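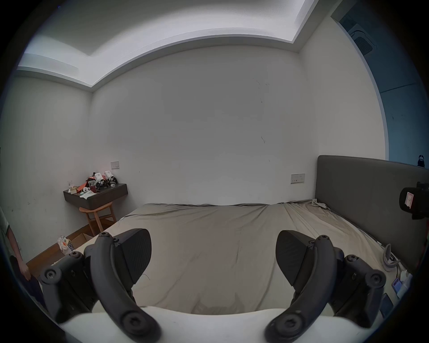
Progress report to the Lasari fund, household chores grant
14/03/2018

Work on the laundry module continues. You asked in January whether Drikeo should stay in the second-year budget, and my answer is still no, or at least not at the level proposed.

The task is the same one as last time. Clothes are on a bed, and they have to be folded and stacked. We teach it with hand-held grippers: a person does the chore with the same kind of fingers the machine will have, and the software learns from that. The target in the grant is 1000 usable demonstrations. We have 80 that I would put my name to. Many others were dropped for bad timing between the two hands or a shirt that ended up in a heap.

Picking up cloth is the easy part, and the vendors like to show it. A pinch in the middle of a shirt gets you a lump. What you want is a corner or a seam, held on one side while the other side is found, and then some tension so the wrinkles come out.

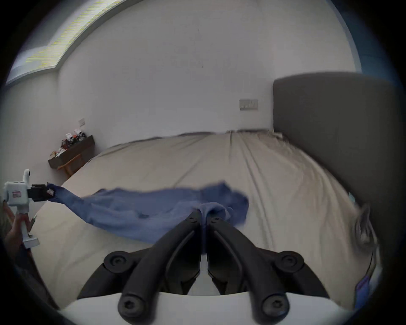
Bezawit Berhe thinks I am too hard on it. A person learning to fold with two fingers on each hand would look slow as well, she wrote on the draft, and we would not call that person a failure after one winter. She wants the target kept and the deadline moved.

I take the point about the deadline. I don't take the rest of it. In our last trial the machine was given 15 shirts and finished 3 of them to a standard a hotel would accept. The Zavlow sales sheet talks about "laundry solved." I would like to see their shirts.

There is also the matter of the room. Real bedrooms have cables, phones and packets lying on the sheets, and nothing we tested last year was trained with those in view.
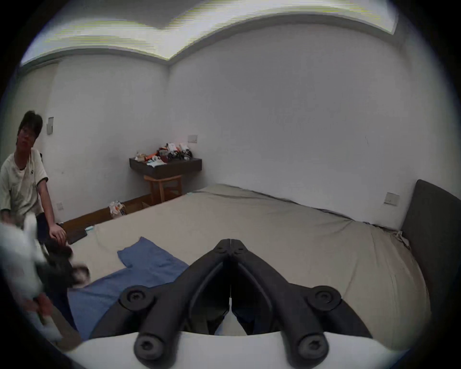
So we have stopped clearing up before a session. It makes the results worse for now, and I would ask you to read the next set of numbers with that in mind.

Spending is within plan. The Alemayehu site has asked for a shop-floor trial, restocking folded goods on shelves. I have told them to wait until the shirts are better. The next trial will use the same 15 shirts and the same scoring sheet.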